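Urum Hand-Held Gripper Kit

Sold by the Brenstead Shared Workshop
Kit code: URUM-2
Stock: 9 kits ready to post
Page last changed: September 2, 2018

Overview

The Urum is a two-fingered gripper that you hold and work by hand. It comes as a kit of parts for people who build at home or on a workshop bench. You squeeze the trigger, the fingers close, and you can find out how a gripper of this shape copes with a job before you spend money on an arm to carry it.

The kit was drawn up by Aitana Soler at Brenstead and has been through two main versions. Version 1 used a single solid finger on each side. It was fine on boxes and cups and poor on anything thin. Version 2, which this page covers, uses jointed fingers on pivot bolts, with the tips meeting flat across their width. The change was made mainly for cloth.

Most people who buy the kit want to use it on household things: towels, shirts, pillowcases, socks. The setting up notes further down assume the same. You don't need a special table. A made bed is a good test surface, being flat and wide and a little soft, so the tips can press in under a fold without jarring.

Picking up from a heap

Bring the gripper in from above with the fingers part open. Press the tips lightly into the cloth, either side of a fold, then close. One layer is harder to take than two. If you keep getting the sheet as well as the garment, you are pressing too hard or the tips are set too far forward.
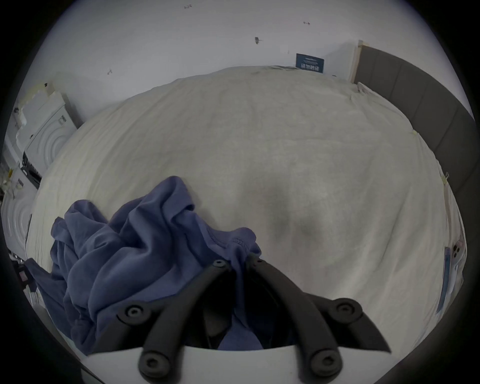 Does the kit need soldering?
The basic kit goes together with hex keys and a small screwdriver, and there is no soldering in it. The optional position readout has a small board with four wires, and those do need soldering unless you order it ready wired.

What is in the box

Two finger sets, left and right, black, with pads
One main housing in two halves, white
One handle and trigger
Return spring, plus one spare
Pivot bolts, washers and lock nuts
Small screws for the fingertips, with four spares
Pull cord, two lengths
Hex keys in two sizes
Printed build sheet, eight pages

The pivot bolts and lock nuts come from Grunov and are a standard size, so any decent fixings shop will have a match if you lose one. The springs are made for us by Hajdu in batches of 1,000. Springs from the first batch were a touch stiff. If you bought a kit before August and your hand tires quickly, write in and we will post you one from the second batch.

Not in the box

Thread lock (medium strength, a small tube is plenty)
Light grease
Fine abrasive paper
The arm mount, sold separately
The position readout, sold separately

Building it

Allow an evening. People who have put together flat-pack furniture without trouble will manage this. The order matters in two places, and both are marked on the build sheet.

Start with the fingers. Clean up the holes in each link with the abrasive paper wrapped round a pencil. Fit the pivot bolts finger tight, work the joint back and forth a few times, then nip up the lock nut until the joint just begins to drag and back it off an eighth of a turn. Do every joint on one finger before starting the other.

Lay the two fingers side by side on the bench and compare them. They should fold by the same amount when you push on the tip. A finger that folds late usually has one tight joint, most often the middle one.

Next, fit the pull cord. Thread it through both fingers before you close up the housing. This is the first of the two places where the order matters. If the housing is screwed together first you will have to take it apart again, and the screw holes will only stand that a few times.

The trigger and spring go in last. Hold the spring down with the flat of a screwdriver while you slide the pin across. Wear glasses for this bit.

Setting the tips

Close the gripper slowly against a strip of thin paper. The paper should be held evenly across the tips. If it swings to one side, loosen the small tip screw on that side, press the pad flat with a fingernail and tighten again. Check it with a bit of T-shirt after the paper. Knitted cloth shows up a gap that paper hides.

Put thread lock on the tip screws only when you are happy with them. It is the second place where the order matters: do the tips before the base bolts are fully tightened, as tightening the base can shift them very slightly.

Working with two

A single gripper will lift a garment and move it. Opening the garment out needs two. Hold one edge still with the first, take the next corner along with the second, and draw them apart until the top edge is straight. Go gently on knits, which stretch and then spring back out of the tips if the pads are worn.

Two people with one gripper each is the easiest way to learn it. One person with a gripper in each hand is quicker once you have the knack, though your wrists will let you know.
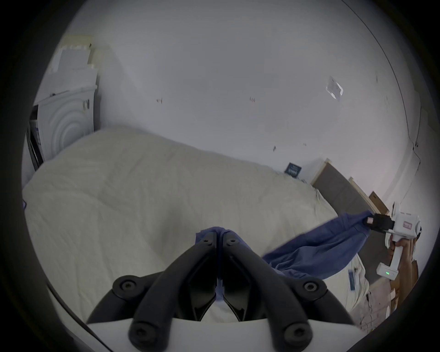
After the top edge is straight, stop and let the lower part settle before you lower the garment to the sheet. Set the bottom hem down first and walk the top edge away from it. If you drop both ends together the cloth lands in a ridge down the middle and you have to start again.

For people planning to move on to powered arms later, write down which corner you took first each time. A routine that works by hand with two fingers has a fair chance of working on an arm. One that relies on a quick flick of the wrist probably doesn't.

Sizes and limits

Opening at the tips: 49 mm
Best suited to: thin and medium cloth, card, light packaging
Not suited to: wet towels, heavy denim, anything hot, glass

We tested one set of fingers on the bench until a part gave way. It reached 2,186 closes, and the part that went was the pull cord, at the point where it leaves the housing. The joints were still sound. A second length of cord is in the box for that reason, and it takes ten minutes to change.

Looking after it

Wipe the pads with a damp cloth when they start to slip. Lint builds up behind the pads and in the lower joints, more so with towels, and a dry paintbrush shifts it. A smear of grease on the base pivots every few weeks is enough. Keep grease well away from the pads and the pull cord.

If the fingers stop opening fully, check the spring first and then the cord for fraying. If they open but one lags behind, go back to the joint check under Building it.

Spares

All parts are sold singly. Pads and cord are kept in stock. Housings are made to order and take a fortnight. Please give the kit version when you order, as version 1 fingers will not fit a version 2 housing.

Postage and collection

Kits go out twice a week. You can also collect from the workshop on any open evening, and the build bench is free to use if you would like to put yours together there. Bring your own thread lock.

Returns are accepted on unbuilt kits. Built kits can be sent in for repair, and we charge for parts and return postage only.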